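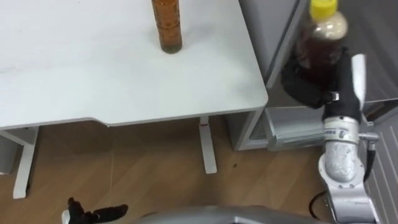 Bureau blanc, plateau mat. Le flacon en verre ambré n'est pas fourni.

Temps de lecture : 2 min

J'ai acheté le Serow parce que mon dos me l'a demandé par écrit, sous la forme d'une ordonnance de kiné. C'est un repose-pieds à bascule, vendu 41 euros chez Siliņa, livré à plat avec 11 vis et une notice où un bonhomme sans visage sourit quand même.

Montage : vingt minutes, dont douze à chercher le bon sens de l'axe. La flèche est gravée sous la pièce qu'on vient de visser. J'ai redémonté. Igor Urban, mon collègue de palier, a monté le sien à l'envers et s'en dit ravi, ce qui m'ennuie un peu.

À l'usage, donc. Les trois premiers jours, on bascule sans arrêt, comme un enfant sur une chaise de cantine. Ensuite on oublie, et c'est là que l'engin devient utile : les mollets bougent tout seuls pendant les réunions, et je me lève à midi sans faire le bruit d'une porte de grange. Le revêtement accroche bien en chaussettes. En semelles de cuir, c'est du patinage artistique.

Côté grincements, le fabricant promet du silence. Le mien couine depuis la deuxième semaine, sur la course arrière seulement. Une goutte d'huile le calme pour quatre jours. J'ai écrit au service après-vente, où une certaine Dzintra Kazlauskienė m'a répondu dans l'heure, très aimable, que le bruit allait « se placer ». J'attends qu'il se place.

J'avais essayé avant lui le Stisix, plus large, plus lourd, avec trois hauteurs dont deux me mettaient les genoux contre le tiroir. Le Serow n'en a qu'une, mais c'est la bonne, du moins pour mon mètre soixante-douze. Les grands gabarits passeront leur chemin.

Pour : le prix, la bascule, l'encombrement.
Contre : le couinement, la flèche, les poils du chat dans la charnière.

Je le garde. Mesurez quand même sous votre bureau avant de commander, les retours sont à vos frais.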